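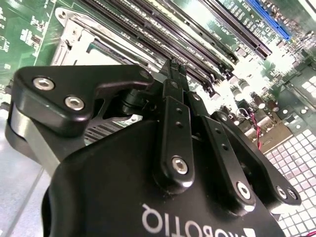
The fingertips of a gripper close to the memory slots of a computer motherboard, seen from the robot's wrist.

How Does a Robot Find the Right Slot?

A memory module is a thin, flat card that holds data while a computer is working. It fits into a long, narrow slot on the motherboard, the big circuit board inside the computer. A person can push one in with two thumbs. A robot can do the job too, but its software must first work out a large number of small things.

At the Follosik workshop, a robot arm practices this job. The program that runs the arm is called Plemero. It has separate parts, and each part has its own work to do.

Part 1: Seeing

A camera near the gripper sends pictures to the computer. To the computer, each picture is a grid of numbers. Every number says how bright or what color one tiny dot is.

The seeing part of the program is called perception. It searches the numbers for shapes it has been trained to find. Memory slots are good shapes to look for. They are long, straight and dark, and they lie side by side on a green board. Other parts help the program check its answer. The metal bracket that holds the main processor sits near the slots, and a blue expansion slot is easy to pick out by its color.

Bright light is a problem. Where a lamp makes a glare, the dots all turn nearly white and the shapes fade. Perception gives each shape it finds a score, and a low score means "look again from another angle."

Part 2: Knowing where things are

A picture is flat, but the robot has to move in a space with height, width and depth. The program needs to know exactly where the camera is mounted on the arm. Measuring this is called calibration. In Plemero, the arm looks at a printed pattern from 14 different positions, and the program compares what it sees each time.

Part 3: Planning

Next, the planner picks a path. A straight line is the shortest path, but it may run into something. Inside a computer there are metal fins, small round-topped capacitors and loose loops of wire. The planner draws an invisible box around each of these and keeps the gripper outside the boxes.

The planner tests many paths in a simulation before the arm moves. In one test it tried 37 paths and kept 2. The program then chose the one with the smaller turns of the wrist.

Part 4: Control

Control is the part that sends orders to the motors. It does this many times each second. After each order it reads the sensors, finds the difference between where the arm is and where it should be, and sends a new order to make the difference smaller. This is called a feedback loop.

Near the slot, the loop also checks force. If the push is too strong, the arm stops and backs up 2 millimeters.

Words to know

Calibration: measuring a machine so that its numbers match the real world.
Feedback loop: acting, checking the result, and acting again.
Perception: turning sensor data into facts about objects.
Simulation: a practice world inside a computer.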